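How to Seal a Concrete Workshop Floor

Maintained by Keabetswe Du Plessis. Last revised Wed 18 March.

This page covers sealing a bare interior slab with a water-based penetrating sealer. It does not cover epoxy coatings or outdoor slabs. If the floor has been painted before, the paint must come off first, and that is a separate job.

What you need

Stiff broom and a shop vacuum
Degreaser and a nylon scrub brush
Clear plastic sheet and duct tape for the moisture test
Low-pressure pump sprayer with a fan tip
Microfiber pad on a pole
Crack filler rated for concrete
Rubber boots, gloves and eye protection

Working out the quantity

Measure the floor and subtract anything that will stay in place, such as a furnace or a fixed cabinet. The Clakgate shop, which is used for the numbers on this page, comes to 1135 square feet. Read the coverage rate on the container and use the lower end of the range if the slab is rough or has never been sealed. Order enough for two coats. The second coat takes less than the first, but how much less depends on how hard the slab was troweled, and you will not know that until the first coat is down.

Testing for moisture

Tape a square of plastic flat to the floor, sealing all four edges. Leave it for 48 hours with the building at its normal temperature. Lift it and check the underside. Beads of water, or a patch of concrete darker than its surroundings, mean the slab is still giving off moisture. Run a dehumidifier and repeat the test. Do at least one square near an outside wall and one near the center of the room.

New concrete is a different case. Follow the curing time given by the sealer manufacturer and do not shorten it.

Testing for an old sealer

Pour a tablespoon of water on the floor in several spots. If it soaks in and the concrete darkens within a minute or two, the surface is open and will take sealer. If it beads, there is a sealer or oil in the way. Degrease that spot and try again. If it still beads, the old product has to be ground off or stripped.

Preparing the surface

1. Empty the floor as far as you can. Machines that stay need plastic skirts taped around the base, with the tape 6 inches up from the floor so it stays clear of the spray.
2. Sweep, then vacuum. Go along the control joints with the crevice tool.
3. Scrub oil stains with degreaser and rinse. Two passes are normal under a lathe or a parked vehicle.
4. Fill cracks and let the filler cure fully. Sand it flush.
5. Rinse the whole floor with clean water and let it dry overnight with the doors shut.

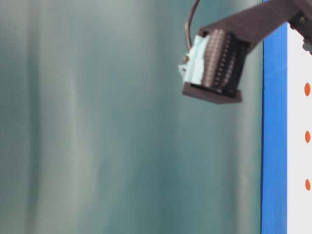
Gripper head and arm, with the ribbed gripping surface on the face of the block.

Applying the sealer

Start at the wall farthest from the exit. Spray a strip no wider than you can reach without stepping on it, and overlap each pass by half. The surface should look evenly wet with no puddles. Use the microfiber pad to move any excess to dry areas - sealer left standing will dry as a white film.

Keep a wet edge from one strip to the next. If you have to stop, stop at a control joint.

Wait for the time printed on the label before the second coat, and apply it at right angles to the first. Oskari Nieminen suggests marking the finished strips on the wall with bits of tape, and on a large floor this does help, as the first coat is hard to see once dry.

Curing

Foot traffic is usually fine the next day. Keep rolling loads and anything with rubber feet off the floor for a full week. In an unheated building, do not start this job in November or later unless you can hold the slab above the minimum temperature on the label, day and night.

Common faults

White residue: too much product. Scrub with hot water and a nylon brush while it is fresh - after a week it may need a mild abrasive pad.
Blotches: uneven cleaning, most often leftover oil. Degrease and recoat the area.
Water still soaks in after two coats: the slab is very porous. Apply a third.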